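Kullonby utensil caddy, cream
Reviewed by Margus Ķēniņš, Dec 6, 2020

Rectangular plastic body, open top, ventilation holes around the lower half. It replaced a ceramic jar that held water at the base. Footprint is small enough for the dining table.

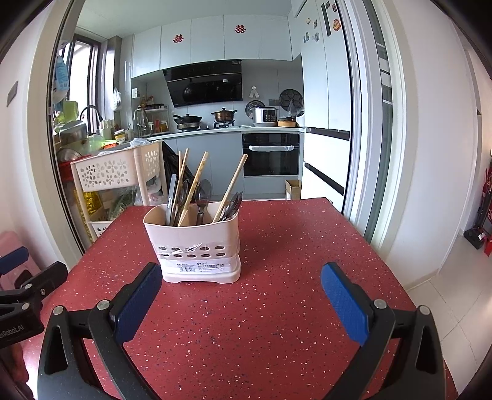 The caddy with chopsticks and spoons, label still on.

Stability is adequate with a mixed load. With only long chopsticks in it, mine tipped when knocked. Airflow is good: rinsed spoons were dry in about 90 minutes. The label adhesive is stubborn, so soak it for 10 minutes before peeling. Dishwasher use not tested.

Rating: 3.5 out of 5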